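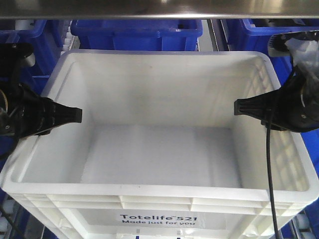 The owner of Tradcombe has used plastic totes for 17 years and still gets asked why she doesn't switch to cardboard. The small company packs and stores household goods for people between homes, and its shelves hold 1,000 totes when every one is in.

"Cardboard is fine for one trip," she said. "Most of ours go out again the same month they come back."

She started the business with 20 secondhand totes bought from a bakery supplier in Brornau. Some had lids and some did not, and they came in two sizes that would not stack together. She kept them for a year, then sold the odd ones and settled on a single size.

White was her choice. Her first crew wanted gray, which hides scuffs, but she held out.

"If there's a fork or an earring left in the bottom, I want to see it," she said. "In a dark tote you have to feel for it with your hand."

Every returned tote is emptied, turned over and tapped, then wiped with warm water and dish soap. Smudges on the floor of a tote do not bother her much. Grit does, and she sends a tote back to the sink if she can feel any in the corners. Ribbed walls take longer to clean than smooth ones – she keeps a stack of old toothbrushes by the sink for those.

The rim gets checked last. A crack there means the tote is retired, usually to somebody's garage.

Packing has rules of its own. Books go in flat and only to half depth, with towels or bed linen on top. Plates stand on edge. No tote leaves the building weighing more than 31 pounds, a limit she set after hurting her back one June.

"People think a big box should be full of heavy things," she said. "Fill it with pillows. Put the heavy things in something small."

She tried folding crates from Drillska for one season and gave them up. The hinges collected dust, and the sides gave way when they were lifted by one end. Lids still come from Tosh, a shop two streets over that cuts them to order.

She has no plans to add a second size. "Customers ask for a smaller one," she said. "I tell them to stop filling it sooner."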